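Jemari brings hand-guided training to the trolley round, with Zestville's own staff doing the teaching
For release: February

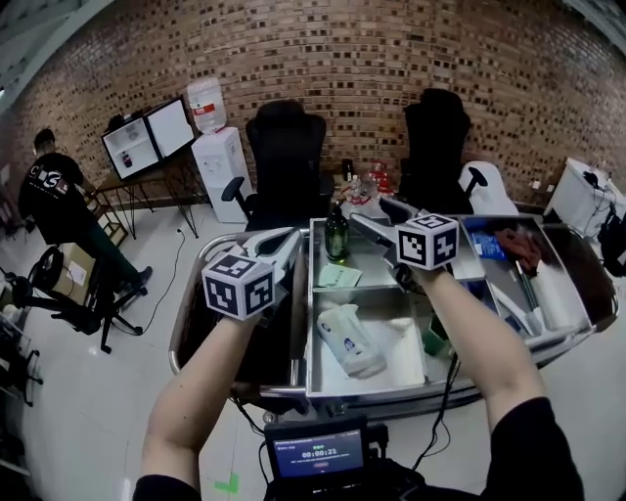
Anyone who has spent a working day restocking service trolleys will tell you that the job is harder than it looks, and the team at Jemari have been listening to people say so for quite a while now. The firm is pleased to announce that its trolley programme with Zestville, the office catering and cleaning company, is moving out of its trial stage and will be offered at all 11 of Zestville's depots from the spring.

The idea behind it is a simple one. Before a robot is given any part of the trolley round, the people who already do that work show how it ought to be done. They put on a pair of hand-held grippers, stand at a trolley and go through their usual tasks at their usual pace – setting bottles upright, sorting packets from cloths, putting the brush back where the next person will look for it. Each turn is recorded, and the recordings are used to teach the Pevano arm, which will take over the sorting of returned trolleys at the end of the late shift.

Sorting returns has long been the least loved part of the day at Zestville. It comes when everyone is tired, it means a good deal of bending, and until now it has been shared out by rota, Saturday evenings included. Under the new arrangement the arm will do the first sort, and a member of staff will look over each trolley before it goes out again. No posts are being cut as a result, and the hours saved will go towards an earlier finish on the late shift and more time for training new starters.

So far 68 members of staff have taken a turn with the grippers, in sessions of no more than 50 minutes with a proper tea break afterwards. Sessions are paid at the normal hourly rate and are entirely by choice.

"I had expected to spend my time explaining things to people, and in the end most of the explaining was done to me," said Frøydis Lundgren, who leads the programme at Jemari. "There is a great deal of know-how in the way somebody picks up a bottle that is lying on its side behind three other things, and I am very glad that the people who have it are being paid for passing it on. We have changed our plans more than once after a chat over the trolley, and I expect we shall change them again."

Staff also asked for a plain stop button within easy reach of the checking table, and for a say in which trolleys are left to people altogether. Both requests have been agreed. Trolleys carrying glassware for functions will go on being sorted by hand.

The trolleys themselves are supplied by Eklund, who are looking at a deeper front compartment following comments made during the sessions. A further 36 places will be open to Zestville staff before the first arm goes into daily use, and anyone interested should have a word with their shift lead.

Press enquiries: Frøydis Lundgren, Jemari

Print this page | E-mail this page
Last updated: February
© Jemari. All rights reserved. | Contact | Back to top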